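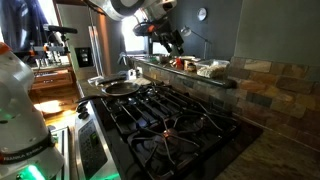
The cooktop station with both arms in view and the pan on a rear burner.

Running a Kitchen Manipulation Demo for Visitors

These steps cover the cooktop demonstration given at the Villia open day in August. The task is a single pan transfer: one arm takes the frying pan by the handle, lifts it clear of the grates, moves it to another burner and sets it down. Allow 6 minutes per run, including the reset. The gas supply stays shut off for the entire visit.

Before you start

You need two operators. The first runs the task program, called Caltus on our machines. The second holds the stop button and does nothing else while an arm is enabled. Visitors stand behind the floor tape on the refrigerator side of the room.

Read the site checklist before unlocking the brakes. It was written by Kosmas Mitsotakis-Vlachou for the Burkura kitchen and applies here with one change: the speed limit during public runs is 290 mm per second, measured at the gripper.

Step 1. Close the gas valve

Turn the valve to the closed position and hang the tag on it. Try one burner by hand to confirm that it does not light. Return the knob to off.

Step 2. Check the grates

Push down on each corner of the grates. Cast iron that rocks under a fingertip will shift when the pan lands, and the placement check will fail. Reseat any section that moves.

Step 3. Place the pan

Put the pan on the rear left burner with the handle pointing out over the front edge of the stove. The program searches for the handle on this side only. A handle turned in toward the wall gives a "no grasp found" message. Leave the pan empty. Its weight is stored in the program as 737 grams, and anything added to it throws off the lift.

Step 4. Power up the arms

Switch on the controllers one at a time and wait for each to finish its self-test. Unlock the brakes, then select the program. If the light on an arm is any color other than the one listed on the controller card, stop and clear the fault before letting anyone into the room.

Step 5. Set the camera exposure

The window at the end of the counter is the main source of trouble in this room. Between 10 a.m. and noon, the automatic setting tends to expose for the daylight and lose the dark pan against the black grates. Lock the exposure at 3,000 microseconds and take a test frame. The rim of the pan should be visible all the way around. If it is not, raise the value in small steps – do not go back to automatic.

Step 6. Run the transfer

Announce the start out loud. Press Run. The arm pauses above the handle before closing, and this is a good point to explain the grasp to visitors. Press Continue to finish the move.

Step 7. Reset

Send both arms to the home position and lock the brakes. Move the pan back by hand, handle outward.

Common faults

Grip slips on lift: wipe the handle and the finger pads with a dry cloth. Cooking oil from earlier sessions is the usual cause.

Pan lands tilted: repeat Step 2.

Arm stops partway: check the log for a force limit. In the Antoniadis session this came from a handle catching on the grate, and raising the lift height by 20 mm cleared it.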